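Workshop tips: software habits for a small gripper bench

Petro Tymoshchuk
August 19, 2023

These are notes from running a two-finger gripper on an ordinary table in the Caltness workshop. Most of them concern the software, with a few about the table where the software gets blamed for something else. They should suit any hobby-sized arm or hand-held gripper.

Start with a named config file for each job
Keep the settings for each job in its own file and load it by name. We used to edit one shared file and put the numbers back afterwards, and they never all went back. Copy the last good file, change one value, save it under a new name. Put a one-line comment at the top saying what you changed.

Set the open position first
When you calibrate finger travel, drive the fingers fully open, record the reading, then close them on nothing and record again. On our controller open reads 800 and closed reads 102. If closed has crept up since last time, look at the pads before you touch the numbers. A pad that has begun to lift at the edge adds enough thickness to upset a light grip.

Do the whole calibration again after changing a pad. Changing one and leaving the other is a false economy, so fit both together.

Deal with glare before tuning the camera
A shiny table gives a bright patch under a ceiling light, and an object detector will either lose things in it or find things that aren't there. Try these in order:
Move the lamp, or turn it to face the wall.
Lay down a matt cloth or a sheet of sugar paper.
Fix the exposure by hand, so that it stops hunting as the gripper moves.
Only then change the detection threshold.

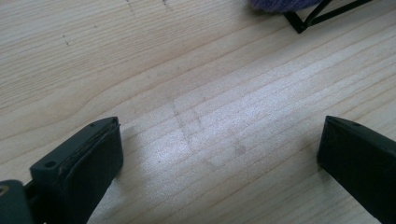 Exposure is the one people skip. Auto exposure looks fine on the screen, but each time dark fingers come into view the table brightens and the colour limits you set that morning are wrong. Fix it with the fingers where they will be during the grasp.

Mask what you don't want found
If the detector keeps picking up the fingers, draw a mask over them. It takes two minutes in Castell, which is the labelling tool we use, and the mask can be saved with the job. Make one for fingers open and one for fingers closed. The same goes for anything kept at the back of the table. Clear it away or mask it, and don't rely on the planner to ignore it.

Tape marks and old residue can also come up as edges. White spirit on a rag shifts most tape glue - try a corner first if the top is varnished.

Give the planner a thicker table
In Xaba we set the table surface 2 mm higher than it measures. The fingertips stop short of the wood and the finish lasts longer. For flat items such as washers, put a thin mat under them and leave the setting alone.

Slow the last bit of the approach
Use full speed above the object and a separate, slower speed for the final drop. Most planners let you add a waypoint for this. If yours doesn't, split the move into two.

Keep the failed runs
Dristine, our logging script, kept only the successful grasps until last December. We now save everything. Of the 269 runs in the present folder, the failures are the ones we open most often. Name the folder after the config file and you can match them up later.

Back up the config files to a second machine before updating anything.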